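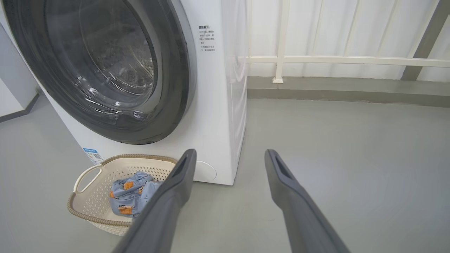

Wrist view, laundry station: washer, basket with the light blue clothes, fingers open.

Search the notebook
Enter keyword... Go

Laundry station, notes on loading and unloading
October -- written by the station bench, Cludby workshop
Print this entry | E-mail this entry

Started at 9:40. I continue with the question from the last entry: can the arm do one complete laundry chore without a person touching anything? My short answer for today is no, but the list of things it cannot do became shorter.

First, the basket. We keep the cream one with the small openings in the wall. I wanted to change it for a solid one, and Pasaribu (the grasp planner) was the reason. It likes to treat every small opening as an edge, and then it proposes to hold the basket by the wall. After I raised the minimum edge length, the proposals moved up to the tan rim, where I want them. The curved handle at the side is still ignored. A person would take the handle first, without thinking. I did not find the parameter for this and maybe there is none.

Second, the clothes. The pale blue bundle is more difficult than the towels we used in summer. It is crumpled, and the orange patches attract the segmentation. Voson gave me several separate objects where there is only one bundle of clothing, and each orange patch got its own mask. If the arm believes this, it tries to lift the patch alone. For picking it is not so bad, because the fingers take the cloth under the patch anyway. For deciding "is the basket empty now?" it is very bad. I merged masks by depth and the result is better, but I don't trust it with two garments of the same color.

Numbers for the record: 158 pick attempts since the new fingertips were mounted. I did not separate them by garment, which was a mistake, and I will do it from tomorrow. Total frames saved in the Plundier folder: 2,615. Please do not delete the blurred ones, I need them for the mask test.

Third, the door. This is the part where I have most doubts. The door is big and round, with dark glass, and the depth on the glass is not usable. The planner sees a hole, or sometimes it sees our own reflection as a thing inside the drum. For now I mask the whole porthole and use only the dark gray ring. On the ring the depth is good.

The machine has its own opinion also. The text on the front panel says to wait one to two minutes before opening the door, and not to open it while it is running. So I put a wait of 4 minutes in the script after the cycle ends. It is too long, I know. I prefer to lose time than to pull on a locked door with the arm. If somebody makes it shorter, please write it here.

A question I discussed at lunch: is it fair to say that a machine "does the laundry" if a person still has to bring the basket and sort the colors? My opinion is that it is not fair yet. Washing was automated long ago. What remains is moving soft things from one place to another, and this is exactly what our arm is weak at. In a factory the parts come always in the same pose. A shirt never comes in the same pose. I would say the shop-floor jobs of our size (bins, trays, boxes) are near, and clothes need more time.

To do:
- pick log with one line per garment
- try approach to the basket from the right side, the floor is open there
- check why the white side of the washer and the white panels behind the railing become one surface in the map. Probably exposure, I will lower it one step and compare
- ask about the handle proposals again
- file space: the disk warns at 1,185 files per folder, this is our own setting and can be changed

Stopped at 17:20. Arm parked, brakes on. The calibration from this morning is still valid -- I checked it one more time before I switched off.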